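Laundry by the hundred: a morning with the data crew at Tiler

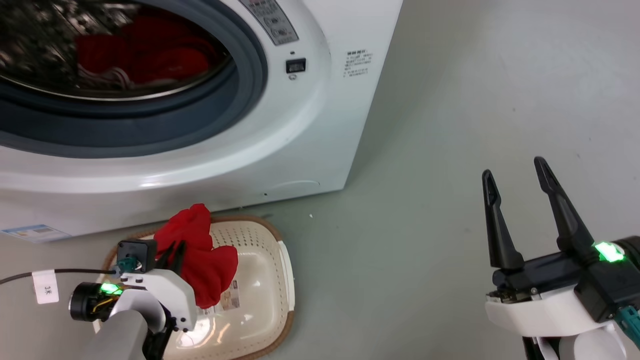
Red cloth at the basket, left gripper at its edge. The right one open, waiting.

The washer is never plugged in for long. First thing I learn. "We'd go through a lot of water otherwise," says the lead operator at Tiler, who has been up since five and would like me to know it. She doesn't want her name used, none of them do, so operator it is. She runs the laundry station on the morning shift. Coffee on a stool, headset round her neck, talking fast.

The job: show a pair of robot arms how to move clothes between a front-loading washer and a basket. Then show them again. Each go is an episode, start to finish, with everything the arms did and everything the cameras caught stored together. The episodes go to a team upstairs, who train a model on them. Target for this task is 1,688 good ones. They were at 158 when I walked in.

"Good is the word," she says. "You can do a hundred bad ones before lunch."

So what's a bad one? She has a list, not written down anywhere I could see. Operator hesitates too long. A sleeve gets left over the rim of the basket and the operator doesn't notice. Cloth falls, operator panics, grabs at it three times. "If it falls and you pick it up clean, keep it. I like those. The model needs to see someone get out of trouble. But the flapping about, no."

Cloth is hard, she says, and I hear that from everyone in the building. A cup is the same cup every time. A shirt never lands the same way twice. You can't tell the arm to go to the handle. There's no handle. You look for a fold that sticks up, get the fingers either side of it, close, lift a little, see what comes with it. Sometimes it's one thing. Sometimes it's everything.

"New people always go for the middle of the pile," she says. "Go for the edge. Pinch the edge."

Does she think about that when she's driving? She laughs. Not any more. The hands do it. Which she says is sort of the point, you want the habit in there, and you can't get the habit across by typing it out.

I ask about the second arm, because in the first run I watched it hardly moved. Wrong thing to ask, or the right one. She puts the coffee down.

"That's the arm people waste. They park it. Then the model learns to park it." Her rule for the crew is that the spare hand stays open and near, somewhere it could help. Hold the basket if it slides. Take the other end of a towel. It doesn't have to do anything on every run but it has to be ready to, and the recordings have to show it being ready.

The software they record with is called Plerkell. She is polite about Plerkell. It used to drop the wrist camera for half a second and not tell anyone, and they lost 38 episodes to that before someone upstairs spotted it. Now it beeps. "I hate the beep. I'd hate it more if it was gone."

Red turns up a lot, I say. She says yes, and that it's a fair complaint. Red shows up well against a white machine and a pale floor, so people reach for it when they set up. Good for the first batch, bad for the last. If the model only ever sees red cloth it may end up looking for red and not for cloth. The plan from November is to change the mix over every hour: darks, whites, stripes, things with zippers, socks. She makes a face at socks.

And the basket? Also changing. They shift it between runs now, a bit left, a bit back, turned. Early on it sat in the same spot all day becuase someone had put tape down for it. The tape was her idea, she admits. She pulled it up herself.

How long can a person do this? Two hours, then off. Past that the runs get sloppy and, worse, they get all alike. Tired people find one way to do it and stick with it. She swaps the crew around between laundry and the other station, which is dishes, and which everybody says they prefer until they've done a week of it.

There's a reviewer too, down the hall, who watches every episode at double speed and marks it keep or toss. I got ten minutes with him. He says he can tell who was driving from the way the gripper comes in. Low and slow is one person, straight down from the top is another. He doesn't want them to match. "If they all did it her way we'd only need her."

I pass this on. She seems pleased, then says he tossed 5 of hers last week, and two of those were perfectly fine.

Last question, she's already pulling the headset back up. Does the model work yet? Depends on the day. It can find the basket. It can get hold of something most of the time. Letting go in the right place is still shaky, and it sometimes decides its finished with half the load still in the drum.

"So does my son," she says, and starts the next run.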